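Home | Newsletter | Brewing | Members | Contact

Gluten testing: change of method for bottled beer

From the December bottling onwards, Flostudgate beers sold as gluten-free are tested twice: once from the tank, and once from a bottle stored for 30 days. Only the tank sample was tested before. The limit for the label remains 20 mg/kg, measured with the competitive test, as the sandwich test reads too low on beer treated with enzyme.
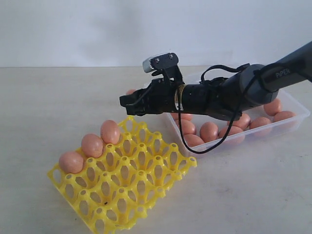
Page last changed: 10 January 2018

Till Meinecke has run the new method on 13 batches. Two of the wheat batches read higher from the bottle than from the tank — both were still under the limit. He puts the gap down to poor mixing in the tank and now draws the sample after a longer stir.

The sorghum beer, Sadon, contains no barley and is tested once per batch as a check on the shared filler. Each run is roughly 3000 bottles. The filler is rinsed before every run and the rinse water is tested too.

Batch results are kept by Nele Reinholz and can be had on request. Please quote the code on the neck label.

Contact: Flostudgate newsletter desk | © Flostudgate | Back to top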